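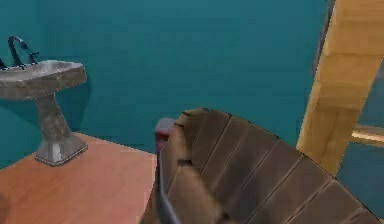
图3 小型卫浴间的一角:立柱式洗手盆与木桶(计算机渲染图)

4 卫浴间的清洁劳动与物品摆放

4.1 资料与方法

本节讨论Skurham和Stodlow两地出租住宅中卫浴间的日常清洁。前一节已经说明,厨房的清洁在住户的叙述里常常有固定的时间,例如饭后或睡前;卫浴间的清洁则比较零散,住户自己也不容易说清楚是什么时候做的。因此我们没有只依靠访谈,而是请住户用纸本日记记录两个星期。日记每页有四栏,分别填写时间、清洁的部位、使用的工具,以及清洁以前需要移动的东西。第四栏原来不在设计之中,是在Stodlow试填以后加上去的,因为有几位住户在页边写了这样的内容。

参加研究的住户共288户,其中260户交回了填写完整的日记,交回比例为90.3%。没有交回的住户大部分在Skurham,主要原因是在记录期间搬家。我们对日记做了逐条编码,得到2,893条清洁记录。一条记录指一次没有中断的清洁行为,如果住户先擦洗手盆,过了几个小时再拖地,我们按两条计算。编码由两位编码员分别进行,意见不同的条目经过讨论决定。

需要说明,这里的“清洁”采用住户自己的理解。有的住户把“用手把头发从排水口拿走”写进日记,有的住户不写。我们在访谈中问过这个问题,回答的差别很大,所以下面的数字应当看作住户认为值得记录的劳动,它比实际发生的劳动要少。

4.2 部位与顺序

洗手盆是被记录次数最多的部位,其次是地面和马桶。浴缸或浴桶的记录最少,但是每次花费的时间最长。住户对洗手盆的描述多数很短,例如“顺便擦了一下”。“顺便”这个词在Skurham的日记中特别常见,它表示这件工作附在另一件事情上面,比如刷牙以后或者洗手以后。这样的工作不需要准备,也不容易被家里别的人看见。

地面的情况不同。地面清洁需要先决定从哪里开始、从哪里退出来。面积小的卫浴间通常只有一个出口,住户会从最里面的角落开始,向门的方向后退。立柱式洗手盆的底座后面、木桶或浴缸与墙之间的窄缝,是访谈中提到最多的困难位置。一位Stodlow的住户说,她“每次都看见那里,每次都不去那里”。这句话后来有好几位编码员和访谈员引用,我们认为它概括了一种普遍的态度:住户并不是不知道脏在什么地方,而是把它放在一个以后的时间。

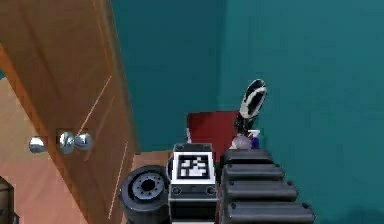

图4 带浅色斜边线条的木门与镀铬圆形把手(计算机渲染图)

4.3 门及其把手

门在以往关于家务劳动的文献中很少作为清洁对象出现。在我们的资料里,门的记录也不多,可是住户对它的说法比较有意思。门板和门把手几乎总是分开谈的。门板属于“大扫除”,和窗户、柜顶放在一起;把手属于“有人生病的时候”。光亮的金属把手留下手印以后很明显,有些住户因此在客人来以前擦它,平时不擦。带有凹凸线条的门板容易积灰,住户一般用干布,很少用水,理由是怕木头变形。

房东与租户对门的责任有不同的看法。在使用Matić租约范本的住宅中,条款写明租户负责“室内表面”的清洁,但没有写门的哪一面属于室内。Skurham有三位租户谈到,卫浴间的门朝走廊的一面长期没有人擦,合住的人都认为它属于走廊,而走廊是公共的部分。这种边界的模糊在合住的住宅中最为突出,在单独一家居住的住宅中基本没有出现。

门的开启方向也影响清洁的顺序。向内开的门会遮住一部分墙和地面,门后面的区域只有在关门时才能清洁,而很多住户做清洁时习惯开着门通风。日记中“门后”一词的出现次数很少,我们推测这个区域被清洁的频率确实较低,但现有资料不能直接证明这一点。
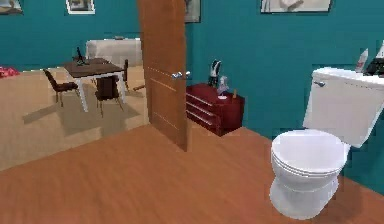 图5 马桶、水箱与打开的木门(计算机渲染图)

4.4 移动物品所占的劳动

日记第四栏的结果超出了我们原来的预期。在2,893条记录中,有1,071条写到了清洁以前需要移动物品,占37.0%。被移动最多的是瓶子,其次是牙刷杯、卷纸和脚垫。住户很少把移动物品本身叫作清洁,可是在访谈中,他们把它说成“最烦的部分”。水箱盖是一个典型的位置:它是平的,高度合适,又不属于任何正式的储物空间,因此东西很容易停留在那里。图5中水箱盖上放着三件小物品,包括一个尖顶的白色瓶子,如果要擦这一个平面,就需要先把它们逐件拿开,再找地方暂时放下。在没有柜台的卫浴间里,可以暂时放东西的地方往往是洗手盆的边缘、马桶盖或者地面,而这几个位置本身也在等待清洁。有的住户采用分两半擦的办法,先把物品推到左边擦右边,然后反过来。也有住户只擦物品之间空出来的部分,并在日记里如实写明。

物品的归属使问题更加复杂。合住的租户不愿意移动别人的瓶子,担心放错位置会引起误会。Stodlow的一位受访者把自己的物品全部放在一个Bruron收纳篮里,每次洗澡时带进去,洗完带出来。她认为这样做以后,卫浴间里剩下的东西“都不是我的,所以也不该我来搬”。她的室友在另一次访谈中提到同一个篮子,看法却相反,认为她退出了共同的清洁。两个人都没有就此事直接谈过。

按住宅类型比较,合住住宅的日记中写到移动物品的记录比例高于单独一家居住的住宅,两地的方向一致。储物柜的有无也有影响,不过影响比我们设想的小。有柜子的住户仍然把每天使用的东西放在外面,柜子里保存的多数是备用品。这说明增加储物空间不一定能够减少清洁以前的准备工作,物品的使用频率和拿取的方便程度应当一起考虑。关于储物空间与租金的关系,将在第5节中结合住宅面积的资料继续讨论。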